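# The Red One

Anitha Namboodiri had given herself until the end of the Lolell game to sort every shirt in the apartment, and she was having the best evening of her whole year.

"Ninety," she called down the hall. "Ninety shirts, Darcy! We could open a museum!"

Darcy Waaka, who owned most of them, was in the kitchen eating cereal and pretending he couldn't hear. He had kept everything. The Bukico summer league, the Julness bowling nights, a fun run he'd entered by mistake and somehow finished. Each one came out of its box smelling of cardboard, and Anitha loved every single one of them the second she shook it loose.

Then she got to the red one.

She knew it before it was all the way out. She carried it to the sofa like something that might wake up, and laid it across the gray cushion, and had to stand there a minute with her hands on her hips, grinning. 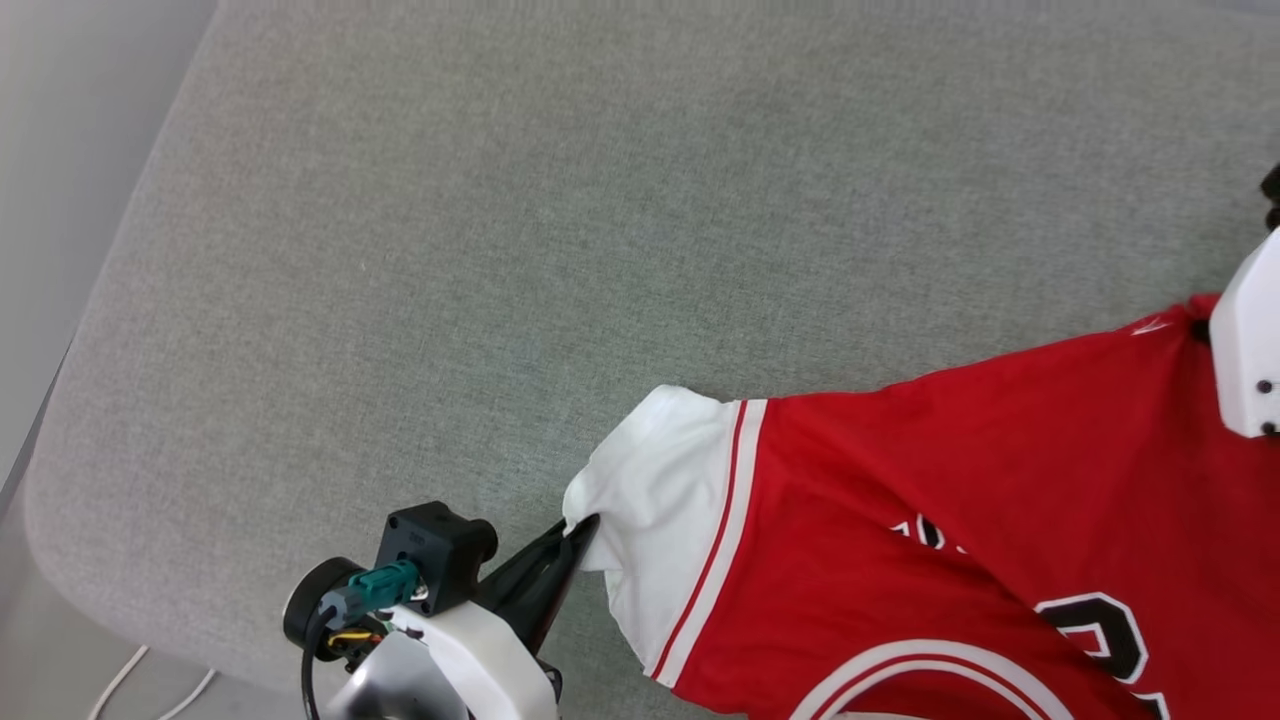 *The red one, back on the sofa.*

"Darcy. Get in here."

He came with the bowl. He stopped chewing.

"I thought we lost that," he said.

"In September! You said you left it on the bus!"

"I did say that."

"You made me call the bus company!"

"You were so good on the phone, though," Darcy said, and she threw a sock at him.

It was the shirt from the Thomas Street gym, from the night they met. She had come in to ask about a swimming class and opened the wrong door, and there was a game going on, a wonderful, terrible game, with grown men falling over each other and yelling "Mine!" at a ball that belonged to none of them. Darcy had been wearing the red shirt. He had taken one shot from way too far out, an absurd shot, and turned to look at the door before it landed. It went in. He missed it completely. He had to ask her what happened.

"Tell me again," he said now.

"You know what happened."

"I've never seen it. You're the only one who was looking."

So she told him again. She did the arc with her arm, and the noise the net made, and the tall guy who sat down on the floor and put his head in his hands. She always added a little. Tonight she gave it a bounce on the rim — two bounces — and Darcy leaned in as if it could still roll out.

After that there was no question of the donation bag. There was only the matter of how you fold a thing like this. Anitha had views. Sleeves first, one and then the other, laid in over the body so the stripes sat flat, and then the bottom up to meet them.
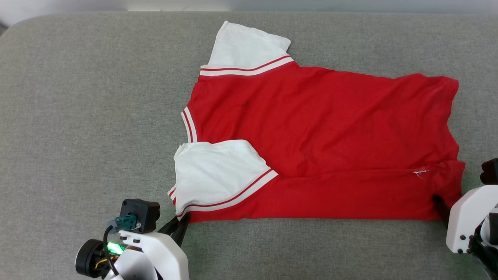 "You're doing it like it's a flag," Darcy said.

"It is a flag."

He put the bowl down on the floor and knelt beside her, and she let him help, which was generous, because he folded like a man closing a suitcase in a fire. They smoothed it and started over. Down the hall the game went into overtime with both of them missing it, and the crowd on the TV roared at something.

"What was that?" said Anitha.

"No idea," Darcy said happily. "Get the other sleeve."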